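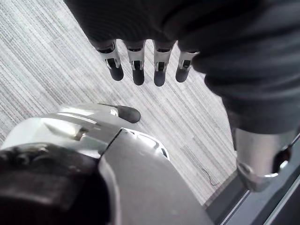 December
By Dwight Després

Wanted: people who don't trust the rulebook

Urkis is looking for 15 participants to help test a draft code of practice for two-handed robots that handle goods in small shops. You don't need to be an engineer. It would help if you have stocked shelves, run a stockroom, worked a register or trained new hires. It would help even more if you have been handed a safety binder and wondered whether its author had ever set foot on a sales floor.

I have read a lot of these codes. Most were put together by people who agreed with each other before the first meeting. They say the robot "shall operate safely in the presence of persons" and leave it there. How close is a person in the presence of? Who decides when a dropped item is a hazard and when it's just a dropped item? If two people are in the aisle and both say stop, fine. If one says stop and the other says carry on, which one does the operator listen to? The draft we have now, known as Dawber after the street our office is on, has 58 clauses. I would be happy to lose half of them.

I should say up front that I'm not sold on robots stocking shelves at all. Some of my colleagues are. You're welcome to come in with either view, as long as you can be talked out of it by something you see.

What you would do

You would come in for three sessions, all on a Saturday, starting at 9:30 in the morning. In each one you read a handful of clauses, watch the robot work on shelf goods with its operator, and mark where the clause and the work part ways. Then you argue about it with the others at your table. We keep the groups small so the quiet ones get a turn.

You will not be asked to operate the robot, wear anything or lift anything. You stay behind the line unless the operator calls you forward. Anyone in the room can call a stop for any reason, and you won't be asked to defend it while the session is running.
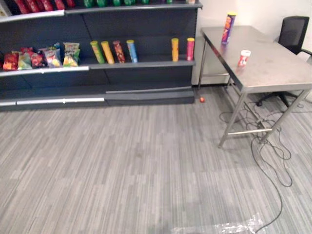 Rules for the Floor

The part of Dawber that needs the most work covers the space around the robot. Everyone wants to write about grip force. Far fewer want to write about cables, packaging and things that roll. The current wording says walkways must be "reasonably clear," and I have yet to meet two people who agree on what that means once there are chips on a shelf, cords on the carpet and a sheet of plastic by the table. We want wording that a shift lead could apply in a minute without calling anyone.

Other clauses open for a fight:

Where an item goes when the robot can't place it
Who may reach onto a shelf, and at what point in a task
Whether crushed packaging counts as an incident or as shrink
What the operator must say out loud before an arm moves
How long the log is kept, and who gets to read it

Who can apply

Adults 18 and over who can make all three sessions. We'd like at least a third of the group to be working in retail now. If you work for a company that sells robots, please sit this one out – you have plenty of other places to be heard.

Pay and paperwork

We pay $1,000 for the full set, in one payment after the last session. If you drop out early you are paid for the sessions you attended. Your comments go into the record under a number, with your name kept off it. You may ask to have a comment pulled up to the day the draft is closed.

I can't promise the final text will say what you want. I can promise that every objection gets a written answer, including the rude ones. The last round got this wrong and several people were right to complain.

How to apply

Send us half a page on a workplace rule that made things worse, and what you would have written in its place. No resume. Mark it "Dawber panel" and tell us if you need step-free access or an interpreter.

Related
Walus trial: what the stop-button log left out
Bulton stockroom checklist, second draft, open for comment
Notes from the last panel: why "reasonably clear" has to go
Wanted: part-time session note taker

Contact Urkis | Copyright Urkis, all rights reserved | Back to top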